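June, writing notebook, a little after 3 p.m.

Picked the Farex draft back up after lunch. Chapter 2 is now 61 lines shorter and I don't miss a single one of them (okay, maybe the ferry joke). Hollmann still talks like a man reading his own obituary, so I had him argue with Ilik about rent for a page and he loosened up a lot! 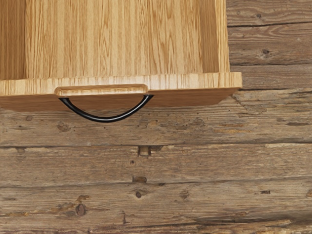 Ilik is the one giving me trouble. I know what she wants but she keeps standing around in rooms, waiting for me. So I gave her a drawer to go through, pale honey-colored wood with the grain in long straight stripes, and let her run a thumb along it while she decides whether to lie. Got 35 good words out of that and then a whole argument came pouring after them. Keeping it.

For tomorrow: read the rent page out loud, fix the tense slip in chapter three, and pick a new name for the ferry.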